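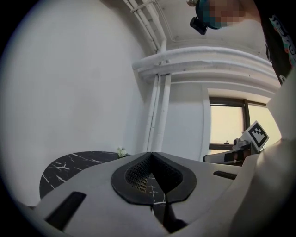 Westik advertises its Saturday open day as "a walk through ten finished rooms," and I went because I am about to redo a dining room and didn't want to choose a tabletop from a sample the size of a playing card. The rooms are on two floors of the old Hamosar building, behind the bus depot, and the brochure makes them sound a good deal more finished than they are. In the first one, the show table has a glossy black marble top with jagged white veins and a rounded edge, and someone has set a little bunch of white flowers at the far side, right up against a plain white wall. Then you look up from the flowers and follow two white pipes up the wall until they meet a much fatter one that bends off along the ceiling. I have nothing against pipes. I have plenty at home. But the brochure had promised "a calm architectural backdrop," and I wrote that phrase down so I could hold it against them.

I should say how the day works, for anyone thinking of going to the next one. You sign in downstairs, you get a paper badge and a map, and you are put in a group with a guide. Mine was Gerrit Dewulf, who has sold tables for most of his adult life and talks like it. The group before ours was late, so we stood in the lobby with coffee for quite a while and read the wall of slogans. One said that stone remembers. I asked Dewulf what it remembers and he laughed and said, "Red wine, mostly." That was the most useful thing I heard before lunch.

## The black top

The black top is called Caldeira and it is what they want you to buy. The price list has it at 905 per running yard, before the base, before delivery, and before what the list calls "edge work." I asked whether a rounded edge like the one on the show table was edge work. It was. So the table they show is more than the price they show, and you have to ask to find that out. The square edge, the one included in the price, was not on display in any room I walked into. Dewulf went off and came back with an offcut, a heavy one, and set it down on a chair for us.

I'll give the rounded edge this much: I'd pay for it. The square offcut had a corner I would not want at hip height in a narrow room, and I have a narrow room. A woman in our group with two small boys said the same thing, more loudly.

What I wanted to know was how black marble behaves in a house where people eat. The official answer, printed on a card, is that Caldeira "develops character." I have owned enough furniture to know what that means. Marble marks when you leave lemon or vinegar on it, and on a dark polished surface the marks show up dull. Dewulf didn't argue. He said you seal it, you wipe up fast, and you make peace with the rest. I asked how often you seal it. He said once a year. The care leaflet in my bag says every six months. I asked Derek Tunstall at the service desk, to break the tie, and he said it depended on the household. So there are three answers.

The veins are a separate question. On the show table they branch all over the place, bright and sharp, and I'd guess most people in the building liked that table for its veins and nothing else. The order form has a line saying that pattern and density of veining are "not guaranteed and not grounds for return." You can reserve a particular slab for an extra charge, if you go to the yard and pick it yourself. I can see why they have to do this with stone. I can't see why it's on the back of the form in gray type.

## The rooms upstairs

After the dining room the tour picks up speed, and I don't think that is an accident. The bedrooms upstairs are mostly other firms' beds with Westik side tables next to them. The study had a desk I liked a lot, in oak, with a drawer that stuck. I pulled it, Dewulf pulled it, and then he said the building was damp in March. Maybe so. If a drawer can't get through March I would like to know that too.

The kitchen was shown with the Pullix shelf system, and this was the one demonstration that changed my mind about something. I had gone in thinking pull-out shelves were a way to charge more for a cupboard. Ruben Maes, who fits them, had us load one ourselves out of a crate of canned tomatoes, and then slide it out and in. It moved easily and it stayed level. He didn't give a speech. He told us the runners need cleaning, that people don't clean them, and that he then gets called out to houses where the shelf is full of flour. I asked whether they could go into an older cabinet that isn't quite square. He said yes if it's a little off, no if it's a lot off, and that he'd want to see it first. I believed him more than anybody else that day.

Two of the ten rooms were roped off. There was no sign to say why, and the map still had them numbered, so you kept meeting people who were looking for room seven.

## The talk

At two o'clock there was a talk by Roel Verstraete, who designs the interiors. I stayed for the first half. He showed slides of the same rooms we had just been through, photographed very well in what must have been beautiful weather. In the slides the dining table looked about twice as long. He talked about restraint, and said that a dark tabletop needs a bare white wall behind it and almost nothing on it, a few flowers at most. As decorating advice I think that's right. The black did look good against that wall, pipes or no pipes, and the flowers were a decent touch because they were small. Had they put out one of those giant showroom bouquets I would have walked straight past.

But a bare table in a bare room is a very kind test. I have a dining room where the mail lands, where homework gets done, and where the iron lives for reasons I won't go into. I asked Verstraete, when he took questions, if he had ever photographed one of these tables a year after delivery. He said that was an interesting idea. The next question was about lamps.

A man behind me, Henk Van Wijk, had bought a Caldeira top from them some time ago and told me about it in the coffee line afterward. He likes it. He has one ring on it from a flower pot and he keeps a bowl over the ring. He also said that every crumb shows, every fingerprint shows, and that his wife has taken to wiping it at breakfast, before anyone has finished. He said all of this cheerfully. He'd come back to look at chairs.

## What to bring, what to ask

If you go, take a tape measure. The tags on the tables give the length but not the height, and two of the chairs I tried would not have cleared the underside of the table they were parked at. Bring a photo of your own room as well, pipes and radiators included, because the sales people will start drawing things on paper for you and they draw very clean rooms.

Ask for the price with the edge you can see in front of you. Ask who carries it in. Delivery is to the front door only, and a stone top goes up a flight of stairs at a rate Tunstall would not quote me without a site visit. The site visit is free if you order and charged if you don't.

Parking is poor. The depot side fills up before ten and after that you are walking from the river. The coffee was good and they didn't stint on it. Lunch was a sandwich, one kind, cheese.

I have not ordered anything. I brought home the care leaflet, the price list, and a small piece of Caldeira that Dewulf let me have when I told him what I meant to do with it. It's sitting on my kitchen windowsill with half a lemon face down on one end and a wet glass on the other. The lemon goes in the trash tomorrow night and I'll add a line here about what was under it. Maes is coming to look at the cabinets on Tuesday, which I am paying for.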